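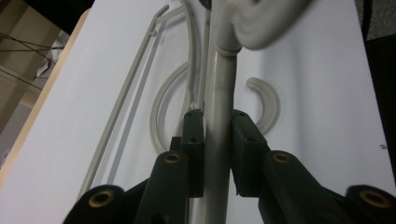

Bestside Robotics Club - our spring build gallery

Hi everybody, and welcome to the gallery page! I promised the parents I'd get this up before the Nollden meet and I'm only a little behind. We had four teams this semester, all working on the same pick-and-place challenge, and I spent most of our Wednesday sessions wandering from table to table with a bag of screws in my pocket and somebody calling me over to look at something. I've put the notes in the order things happened, more or less. If your kid is missing, bug me and I'll dig through my phone again.

For the folks who haven't been following along: the challenge this year is called Urkeo, and it's all about plastic parts. Pipes, elbows, hooks, rings. Teams pick them up off a table and put them into a tray, and a perfect run is 100 points. Sounds easy. Try it with something smooth and round!

First night, unpacking the parts
Everyone wanted to start building right away and I made them sort hardware first. I was not popular. By the end of the night we had every screw in a labeled cup, and the cups stayed sorted for one whole week.

Cardboard fingers
All four teams had to make their gripper out of cardboard and brads before they touched the printer. A few of these were gorgeous. One had flames drawn on it, and it folded in half the moment it met a pipe.

Jaw pads, round one
Flat black pads, nice and simple, two per gripper. The younger team wanted to go with curved ones right from the start and I talked them out of it, which I kind of regret, so that's on me.

Inserts
My favorite evening of the whole semester. We pressed brass inserts into printed plastic and everybody got a turn with the iron (goggles on, one person at a time, me hovering). There's something so satisfying about a brass ring sitting flush in black plastic. Three of mine went in crooked. The kids' were better.

Getting a grip on the pipe
The straight gray pipe is worth the most points of any single part, so it gets the most practice. The trick is getting a pad on each side before you squeeze, and going in square. Come in at an angle and the thing rolls away from you. Come in too high and you bump the elbow on the end and the whole part spins around.

The hooks and rings
Smaller, lighter, and a lot sneakier than the pipe. The C-shaped ones have an open side, and if you grab across the opening they flex and pop out. We had a long argument at the whiteboard over whether to pick them from the back of the curve or from the side. Two teams went one way, two went the other, and they're still going at it.

Weigh-in
The limit for a hand-held gripper is 375 grams and we had one come in over. Cue a lot of drilling holes in things. They made it, with a gripper that looks a bit like Swiss cheese, and they're very proud of it.

The great loose screw hunt
If a finger wobbles, check the screws. If it still wobbles, check them again, with the right size driver this time. I say this every week and I'm thinking of having it printed on a shirt.

Driving practice
We do a lot of runs by hand before the arm gets involved. One student works the gripper, another reads the part list out loud, a third keeps time, and then they swap. It's slower than just letting the fastest kid do it all, but by now everybody in the room can tell you what a bad grab feels like.

Notebooks
Not the most glamorous stuff to take pictures of, I know, but the judges read every page. The sketches this year are so good - exploded views, arrows everywhere, little notes like "DO NOT use the short screws here."

Practice meet at the Varghese gym
Loud, hot and so much fun. Our best run was missing just one hook at the end, and our worst was over in seconds when a finger came off and slid under the bleachers. We got it back. Everybody cheered for it like it had scored.

Snack table
Included by popular demand. Thank you to whoever keeps bringing the orange slices!

Coming up
The Nollden meet is next, and we have two more build nights to get new pads on all the grippers. Yes, the curved ones. Doors open at 4 on build nights and you're welcome to stay and watch, just please don't set your coffee down on the practice tables. I'll add the meet pictures to this same page once I've had some sleep.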